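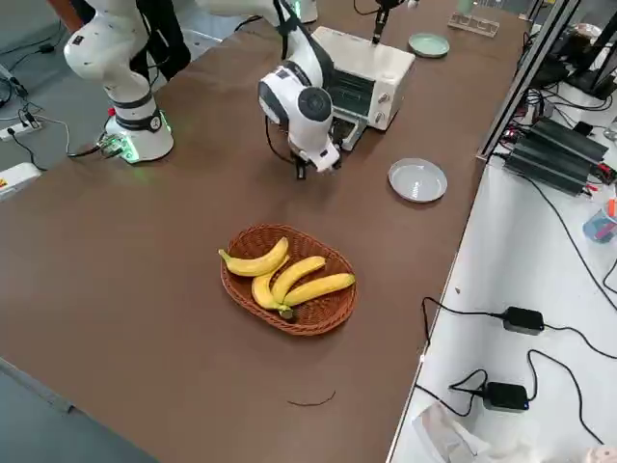
Two arms, one toaster oven and a basket of bananas at the Drirley College robotics club.

NEVCOMBE, 8/19/19 – The Drirley College robotics club will enter its breakfast project in the Skenelach Student Automation Cup, having spent the summer teaching a pair of robot arms to do what most of its members still can't manage before noon.

The project, known as Gunawan, asks the arms to move food and plates between a table and a toaster oven without human help. The rules allow each team 10 minutes for a full run. The club's best time in practice stands at 11, and the club would like it known that this is a great improvement on June, when the best time was never.

Gunawan began as coursework for second-year students, who were told to pick a household job and automate it. Bread was the first choice of food. It was dropped after 2 weeks of crumbs in places crumbs should not be, and fruit took over. Bananas bend, roll and bruise, and a gripper that closes too hard leaves marks the judges will take points off for. Practice fruit goes to the engineering common room, where standards are lower.

The students wrote the control software themselves and have rewritten it three times. The current version is slower than the one before it, but it puts the plate down flat, and the club regards this as the better bargain.

Teams at the Cup are judged on time, damage and tidiness. Drirley came last but one on tidiness last year and has since bought cable ties, some of which have been used.

An open afternoon will be held in the Nevcombe workshop before the team leaves. Entry is free and there are steps at the front door, so please ring ahead if you need the side entrance. Toast will not be served.

Comments (3)

oldsolder: My kettle has been automated since 1987. It clicks off.

mags_in_nevcombe: Is there parking for the open afternoon or is it the field again?

tt_rover: Good luck from a rival team. We're on 14 minutes and no longer own a plate.

Contact: Drirley College press desk | © Drirley College 2019 | Back to top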